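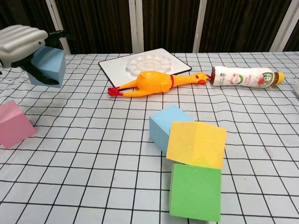

Saturday, 7:40 a.m. Grid cloth on the table, white tray toward the back.

Boiler pressure down again overnight, 2 bar to just under 1.4. No damp at the radiator valves, no drip at the relief outlet. I suspect the expansion vessel. Pressed the Schrader pin with the system still charged and got water, so the diaphragm has probably failed. A healthy one gives air.

Called the Torvik dealer at nine. The replacement vessel is in stock, but the bracket is for the newer casing and mine is the old pattern. Gunnel Tangen at the parts desk thinks the Urnard bracket fits if the lower hole is opened up. Ordered both. Delivery early next week.

Went through the March log while waiting. Pressure loss was slow for the first half of the month, then steep. Topped up four times in the last nine days, which is poor for the inhibitor concentration. Will redose after the swap. Flow temperature has held steady throughout, so the pump is doing its job.

Myrtle Lindqvist came by at 11 to return the pipe cutter. Her system in Dudemgate did the same thing last winter and the fault was a pinhole in the heat exchanger, losing water to the condensate drain. Fair point. Isolated the boiler at both valves for two hours and watched the gauge on the house side – no movement. That clears the pipework and leaves the vessel or the exchanger. Left a jug under the condensate line with the burner off. Dry at 4 p.m.

The vessel it is, then, unless the jug has something in it tomorrow.

Drained the upstairs towel rail while I had the hose out. Black sludge, more than I expected. Flushed until clear, refilled, bled twice. Left lockshield set back to one and a quarter turns.

Still to do: PTFE tape, 32 mm hole saw for the bracket panel, new fiber washers. Gauge at 10 p.m.: 1.3.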